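Quieter consoles, cleaner controllers: what I do about once a season

I play most evenings from around 9 until I can't keep my eyes open, and for a long time I did nothing for my gear except wipe the screen with a sleeve. Then last November the console started howling through every loading screen and I finally got serious (well, semi-serious).

First job is the vents. Unplug everything, take the console to a window, and go over the grilles with a soft, dry paintbrush. I used to blast them with canned air at point-blank range — please don't, you'll just spin the fan like crazy and push the fluff deeper. Short puffs, can upright, a hand's width away. And give the thing some room! Mine lived jammed against the back of a cabinet for two years, poor old box. 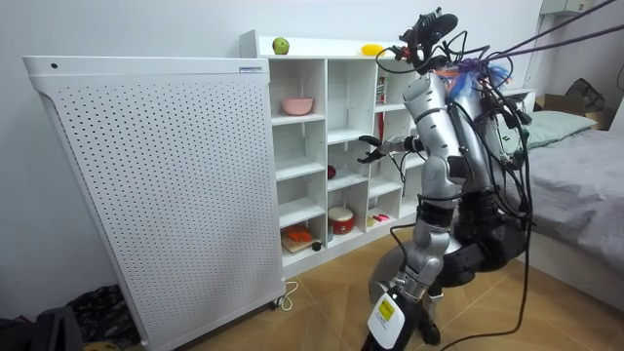 Cube shelves and a white perforated panel, close to the bed.

Controllers next. A wooden toothpick run along the seam gets out an amazing amount of gunk, and then I follow with a cloth that's barely damp. For sticky buttons, a cotton swab with a tiny bit of rubbing alcohol around the edge, press the button 18 times or so, let it dry, try again. 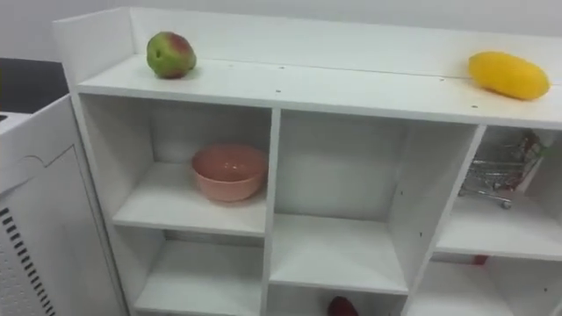 Afonso Quintela
Weekend player and home tips writer

Cables! I label both ends with masking tape, because every black power brick looks like every other black power brick. Hook-and-loop strips beat zip ties by a mile, you can undo them when you swap something out. Leave a bit of slack at the plug end too.

Old discs get wiped from the center straight out to the rim, never in circles. Cartridges I store upright in a lidded shoebox, with a scrap of paper listing what's inside taped to the lid. It saved me from buying the same racing game a third time.

Headset pads: if they come off, take them off and wipe them with mild soap on a cloth, then leave them overnight. Mine were flaking so badly that I bought a spare pair, and I've kept the old ones for when my nephew visits.

Next time I'm tackling the keyboard, crumbs and all.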